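TV > Drama > News

Ocampo renewed for second series, with 14 episodes ordered

Last updated: Thu 20 June

The detective drama Ocampo will return for a second series, the production company Zumier has confirmed. The order is for 14 episodes, up from eight in the first run. Filming starts in September on the same standing sets in Takville.

Ivana Quezada stays in the lead role as Inspector Marta Ocampo. Joaquín Orellana, who appeared in the last 2 episodes of the first series as the harbor pathologist, moves up to the regular cast. His character's contract had been written as a guest part with an option, and Zumier took up the option last week.

Two changes have been made behind the camera. Renato Escobar replaces the outgoing head writer, and the running time drops from 58 minutes to 44 – a length that fits the one-hour slot with commercials. The first series had to be trimmed for that slot, and several scenes in the opening episode were lost on broadcast. The full versions remain available on the Prornard streaming service.

The new series picks up the case file numbered 702, left open in the finale. Scripts for the first half are complete. Casting for the role of Ocampo's sister, so far heard only by phone, is still under way.

No broadcast date has been set.
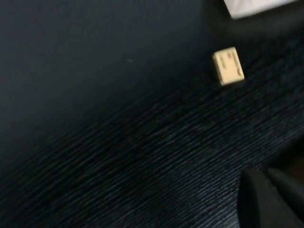 Zulema Zapata writes that she would have kept the longer episodes and ordered fewer of them, as the trimmed opener left out the scene that explains why Ocampo was transferred in the first place.

Contact the TV desk | Copyright Takville Screen News | Back to top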